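Trenedum Open Day Cans: data card and README

Maintainer: Helge Tveit
Collection lead: Nga Tăng
Version: 1.2 (June)
Licence: research use, see LICENCE.txt

Summary

This set holds teleoperated recordings made at the Kostiuk lab during its open day. Visitors watched, and in the afternoon took turns at the controls, while two operators ran a drink can task. The release contains 2,249 episodes. Each episode is one attempt at picking a can from the table or placing it, and most are short.

The set was put together for work on grasping light, shiny cylinders with printed surfaces. It can also be used to compare trained and untrained operators on the same hardware, which was Bastien Sabatier's reason for keeping the visitor episodes in.

Setting

The table stands in the main lab, in daylight from the large windows. No extra lighting was set up for the day, so exposure drifts between the morning and afternoon sessions. Wrist views include a good deal of the room beyond the table – shelving, chairs, a whiteboard – and users who train on these views should expect background clutter. 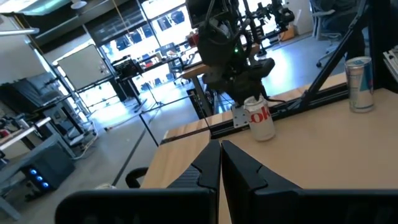 Wrist view, with a second gripper closed around the top of the Coke can.

Camera streams are stored separately for each view. Wrist streams always include the gripper's own fingers. We have not masked them, and the baseline in /baselines was trained with them left in.

Task

The operator is given a spoken instruction by the host and carries it out with one or both arms. Instructions were kept loose on purpose. The exact wording is in the field "prompt", typed in afterwards by Thomas Fiore from his notes.

Instruction families:

1. Pick. Close the gripper on a named can and lift it clear of the board.

2. Move. Carry a can to another part of the board. The target is given in words only ("nearer the corner", "next to the silver one") and there are no marks on the board.

3. Shelf. Place a can on the raised wooden shelf, or take one down. The posts at the shelf limit the approach, and many visitor attempts were stopped by the host before contact. These carry the flag "aborted". Cans that ended up on the floor were left there until the episode closed, and so may appear in the head view well after a drop.
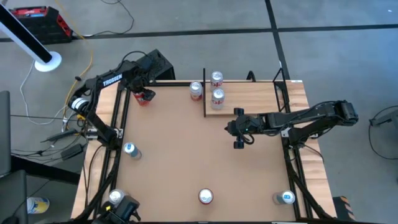 Episode fields

episode_id: integer, unique across the release
operator: "staff" or "visitor"
prompt: text, English
family: pick, move or shelf
outcome: success, fail or aborted
joint_log: positions and gripper opening for each arm
streams: list of camera files

Outcomes were labelled by Valentyna Tkachenko. She relabelled 100 episodes a month later as a check. Disagreements were mostly in the move family, where the spoken target was vague, and both labels are kept in /checks.

Splits

The test split has 900 episodes and the validation split has 50. The rest are for training. Staff and visitor episodes appear in all three. Visitors are identified only by the value in the operator field – no names, ages or voices were stored.

Known problems

Cans were not replaced when dented, and we did not log their condition. The same can may therefore look different early and late in the day.

Reflections on lids and sides upset the colour-based segmentation we tried first. It was dropped, and no masks are supplied.

Print on the cans is often only partly readable from the wrist. An orange can may show no more than "FAN" before the lettering goes round the curve, and small text is usually blurred. Prompts that name a brand should be treated with care, as the host was reading from where he stood and not from the camera.

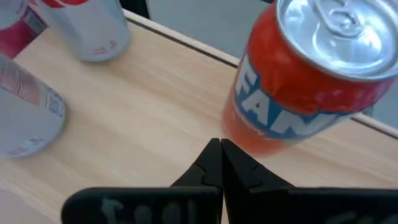
The same goes for prompts that rely on colour. Several cans are silver or white with red print, and the host sometimes corrected himself halfway through an instruction. Where this happened the prompt field holds the corrected version only. The original wording is in the notes file, under the same episode number.

Gripper opening is logged in raw encoder units for the morning session and in millimetres after lunch. The script convert_opening.py brings both to millimetres. Run it before anything else in /tools.

Changes

1.2: fixed swapped stream names in part of the shelf family.
1.1: added notes file and the /checks folder.
1.0: first release to visitors' schools and to the Kirkitz group.

Contact

Report faults through the tracker, giving the episode number and the stream name. Requests for the uncompressed streams go to Helge Tveit.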